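How does a robot learn to push a block?

Hi! My job is teaching a robot arm called Gekari, and my favourite part is collecting the examples.

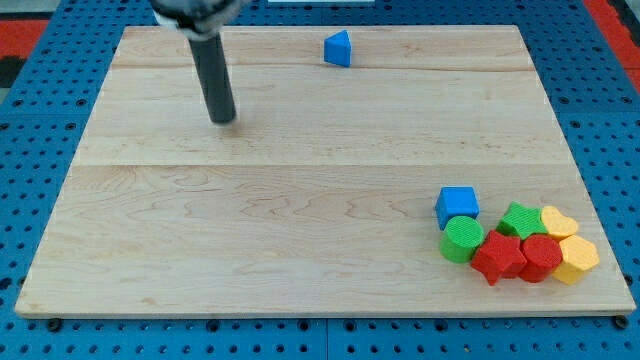
Think about how you learned to catch a ball. You didn't read a list of rules, did you? You had lots of goes, and you probably watched somebody else first. Gekari learns a bit like that. I steer the arm with a hand controller and push a coloured shape to where I want it — say, the blue triangle over to the red star — and the computer saves every little move I make, plus what the camera saw. One go is called an example.

So far we've saved 3,761 of them! My best day was 177 (my thumbs were very sore).

I muddle the shapes up between goes, too. If the star always started in the same spot, Gekari might just learn the spot and never bother looking for the star. Sneaky!

We keep some of my wobbly goes as well, where I miss a block and have to come back for it. Gekari will miss sometimes, and it needs to see how to have another try.

Want to be the teacher? Grab a spoon, three toys and a friend who'll copy you exactly.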